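Brallby's Quietest Street Gets Its Parking Rules, Its Leaf Rules and a Second Meeting

Nov 7, 2023

BRALLBY: Residents of Whitlock Lane have won their long campaign to be left alone, and will now be left alone under a set of written rules.

The town council voted 9 to 4 last night to name the street a "low-traffic residential way," a label that has existed in the Brallby code for years without anyone asking to wear it. The vote took less time than the discussion of whether the new signs should say "way" or "lane." They will say both.

Under the measure, overnight curb parking ends on the stretch between Farnidel Road and the old pump house. Through trucks are sent around by way of Farnidel, where residents have already asked for a meeting of their own. There will be no speed bumps, no center line and no painted crosswalk, all of which were proposed in May and all of which drew letters.

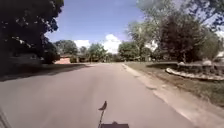 Whitlock Lane, shade on the left and lawn on the right, with no painted lines.

The center line was the sore point. Supporters said paint would make drivers keep to their side. Opponents said paint would make Whitlock Lane look like a place people drive through, and that once you give a driver a line he starts to think he's on a highway. The council's street office, asked to settle the matter, said a street that size didn't need one and that it would like to save the paint for Tuvport Avenue, where the existing lines are visible mainly to those who remember them.

The trees came up next. Several speakers praised the big ones for keeping the afternoon sun off their front rooms. The same speakers then complained for 13 minutes about the leaves. The council agreed to add one more street sweeping each fall, bringing the total to two, and reminded homeowners that raking leaves into the road and going indoors isn't considered disposal. The fine for doing it is $60. It has never been collected on Whitlock Lane, a fact one speaker offered as proof of good behavior and another as proof of something else.

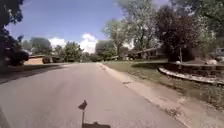

Landscaping near the curb was the last item, and the one that filled the seats. A draft of the rules would have kept all plantings and edging 10 feet back from the pavement, a distance apparently borrowed from another town with bigger yards. Gardeners turned out in force. One resident asked whether the town meant to come and move people's stones, and if so, whether it planned to put them back nicely. Curved stone borders like the one near the bend, with its dark green shrubs and a large tree rising out of the bed, are the sort of thing people on the street point to when they talk about its character. The stretch of curb there also had grit and dry leaves along it, which is the sort of thing they point to when they talk about the town. The setback was struck from the draft to applause, and the edging stays wherever its owners put it, provided it isn't in the road.

Signs go up once the wording has been checked by the town attorney, who was not at the meeting and is said to prefer "lane." Until then the old parking rules apply, meaning the ones on the faded notice by the pump house. Copies of the new rules are at the front desk of Brallby Town Hall, and residents who want one mailed to them can leave their address with the clerk.

The next meeting will take up Farnidel Road and the trucks. The council has booked the larger room.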